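Grerkine Brass Warm-ups: read me first

Version 3, prepared for the Brumesbridge school bands

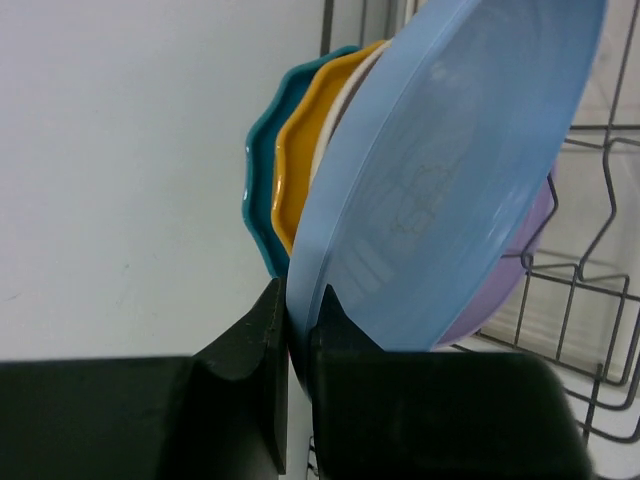
This folder contains warm-up material for young brass sections, from the first year of playing up to the level where students can read simple concert pieces. I started to write it when I took over the junior band from Solveig Forsberg, and it has grown a little every school year. Ama Ofori corrected the horn parts and Yayra Kyei wrote all the exercises for low brass.

What is in the folder

scores – full scores for the conductor, in concert pitch
parts – separate parts for trumpet, horn in F, trombone, baritone and tuba
audio – practice tracks, one slow and one fast for each exercise
notes – short comments for the teacher, one page per exercise

There are 11 exercises. Numbers 1 to 4 are long tones and breathing. Numbers 5 to 8 are lip slurs. The last three are short chorales, and they are the ones the students like most, although they complain about the key of number 10.

File names

Every part has the number of the exercise first, then the instrument, then the version. For example, 06_trombone_v3 is the trombone part of exercise 6. If you have a file which ends in v2, please delete it. In the old version the tuba part of exercise 6 has a wrong repeat sign, and the section will finish two bars after everybody else.

How to use it

Choose two exercises for one rehearsal, one slur and one chorale. It should take less than ten minutes. Let the students sing the chorale before they play it. They are shy the first time, so sing with them.

The metronome marks are only my suggestion. In the Mahama hall the sound stays long in the air and we play everything slower there. In a small classroom you can go faster, but please do not change the breath marks – the phrases were written around them.

Baritone parts are given in bass clef and in treble clef. Ask the student which one he or she reads before you print. Trumpet parts do not go higher than the G on top of the staff.

Audio tracks

The tracks were recorded by Korkor Zakaria on trumpet and Yayra Kyei on trombone. Each track begins with one bar of clicks. There is no track for horn yet. Horn players can practice with the trumpet track, but they must read their own part, and in exercise 9 they will hear a different line from what they play.

Known problems

Exercise 3: the slur in bar 2 of the horn part is printed too high and touches the title.
Exercise 7: the fast track is a little sharp. Tune to the slow one.
Exercise 11: the page turn for tuba comes in a bad place. Print it on two separate sheets.

Copying

You may copy the parts for your own students and change the keys if your section needs it. Please keep the names of the writers on the page. The chorale in exercise 10 uses a melody by the Rimeck town band, who allowed us to print it for school use only, so do not put that one on a public website.

Corrections are welcome. Write the exercise number, the instrument and the bar, and leave the note in my box in the music office.

Efua Quartey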